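Re: [cell-users] Paper pick keeps missing on patterned cloth

On the evening of the April meeting, another list member wrote:

> We copied the Skadero cell layout, and the three-finger gripper
> closes on air every second try. Same arm, same sheet of paper. Do
> you re-zero the force sensor before each pick or only at start-up?
> And does the cable loop need to be that long?

Both questions have short answers, so I'll take them in order.

We zero the sensor at start-up and again after any change below the wrist. Do it with the gripper open, pointing straight down and clear of the table. If you zero with the wrist tilted, the weight of the gripper ends up in the wrong axis and your touch threshold is meaningless.

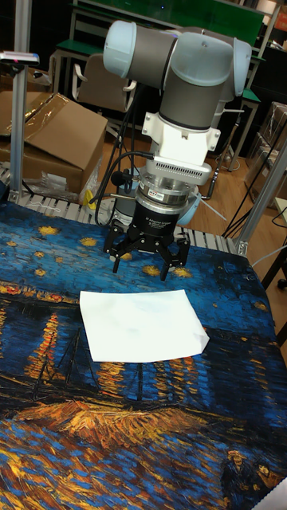
Let the arm sit powered for 30 minutes first. Ours drifts until then, and I wasted most of an afternoon at Jurkum chasing a fault that was only warm-up. After that, run the Takeck touch routine at 8 points on the cloth and save the heights. Cloth wrinkles, so redo it whenever someone has pulled the thing straight.

For the approach, close the fingers part way before the last bit of travel. Fully open, they spread too wide for thin stock and one lands before the others.

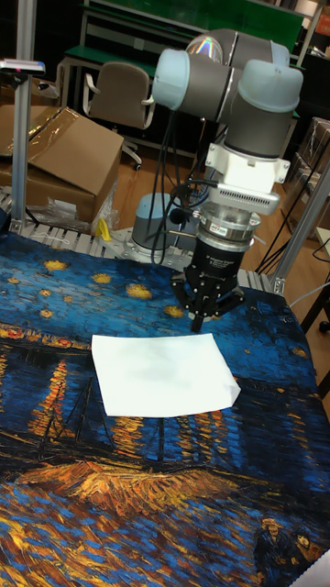

Fingers partly closed, just above the table.

On the cables, yes, leave the slack. We shortened ours once and the sensor readings jumped each time the wrist turned past 90 degrees. Tie the bundle at the elbow, leave it free below, then jog every joint slowly through its range and watch for snags.

Lift by the edge of the sheet and go up slowly.

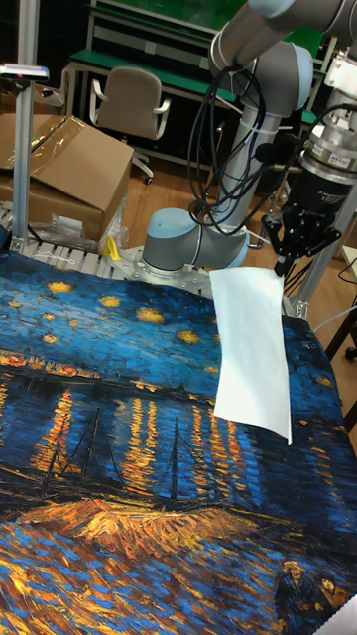
I check the coupling screws every 400 cycles. The Karabulut notes tell you to do it monthly, but we don't run the cell evenly enough for that to mean much. Put a paint mark across each screw head and the check takes a minute.

If you still miss after all that, send me the saved heights and your tool centre point values. My guess is the tool length is off by the thickness of the adapter plate.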